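Utberg Folding Table: a review from someone who folds a lot of shirts

I bought the white Utberg table in January after years of folding laundry on the bed, which meant folding bent over, with a sore back, usually with a cat sitting on the finished pile. I wanted a flat place to stand at, big enough for a long-sleeved shirt to lie open, and I didn't want to pay a fortune. I've had it long enough now to have opinions, so here they are!

First, the top. It's white, it's smooth, and the front edge is rounded, and that last bit is what sold me. My old Nunberg desk had a square edge that dug into my hip every time I leaned across to grab a sleeve. With this one I just lean. I can go through a whole basket and not notice the table at all (the nicest thing I can say about a table, really).
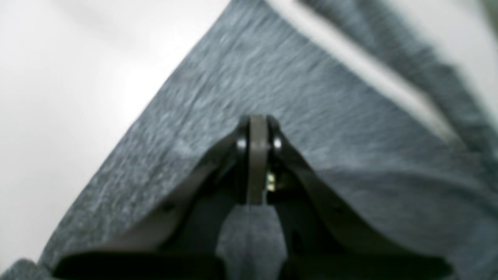

My test garment for everything is a gray heathered knit shirt with long sleeves. If you own one like it you know the problem. Knit moves. You smooth out the left side and the right side creeps, you pull the hem straight and now the shoulder has a wrinkle. On a bedspread it's hopeless, the fabric grabs the cover and everything shifts together. On the Utberg it glides, so a little tug at the hem travels all the way up and I can straighten the whole body in a couple of pulls.

The flip side is that it glides when you don't want it to. Fold one sleeve in too briskly and the rest of the shirt comes along for the ride. I've learned to keep my other hand flat on the chest while I bring the sleeve over, and that mostly fixes it. If you fold fast, expect a week of grumbling first.

The other thing I like about white is that a gray shirt shows up so clearly against it. I can see right away if a hem has flipped under or a corner is bunched up, even in the evening when the light in my laundry corner is pretty sad.
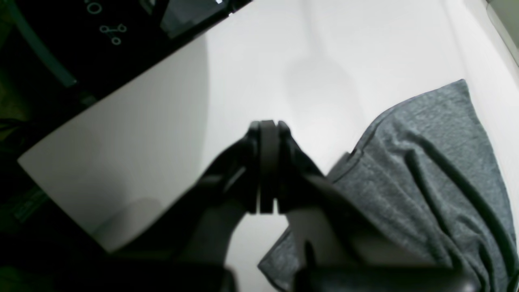 Size and setup

Mine came in one box with 4 legs and a bag of bolts, and I had it standing in 82 minutes, including a snack and one leg put on wrong. The instructions are all drawings. They're okay. The washers are tiny and I'd open that bag over a bowl if I were you.

A grown-up's shirt fits on it laid out diagonally with the sleeves going wherever they like. Laid out perfectly square with both arms stretched wide? Not with mine, a cuff always ends up close to the edge. I do one sleeve at a time and it's fine. Bath towels fit if you fold them in half first. Sheets, forget it, go back to the bed. 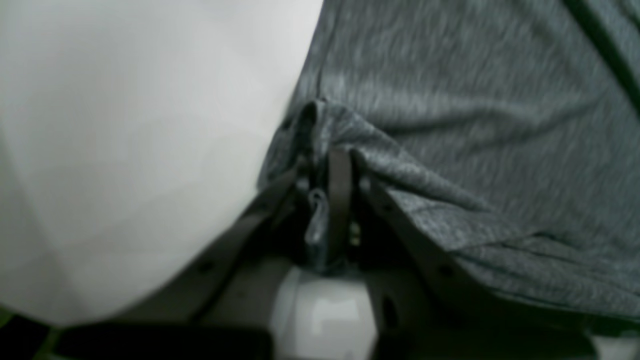
I did try a folding board on it too, the Vergara one with the hinged flaps, and took it off again after two loads. It makes very tidy T-shirts, I'll give it that, but soft knits bunch up at the neck when the flap comes over and then you're picking at the gathers by hand anyway. On a bare smooth table I can pinch the shirt near the collar, give it a little shake, lay it back down and get the same result with less fuss.

Cleaning is easy, a damp cloth and done. Lint does show, though dark lint only, and black socks leave a surprising amount of it. I keep a lint roller hanging off the back leg. I haven't ironed on it and wouldn't, there's nothing in the leaflet about heat. 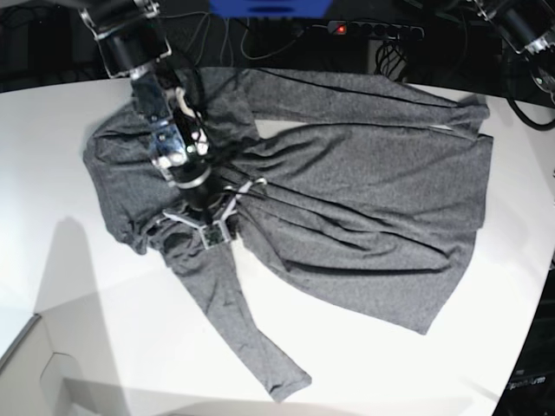
Wobble: a little, at first. I retightened the bolts after six weeks and it's been steady since, even when I lean on it to reach the far side. My sister-in-law has the Hitau, which is heavier and doesn't budge, but hers has a textured top and her sweaters catch on it, so I'd still pick mine.

Would I buy it again? Yes, in the same white. I'd love a slightly deeper version for sweaters, and a shelf underneath for the basket would be great, so if anyone from Utberg reads these, please!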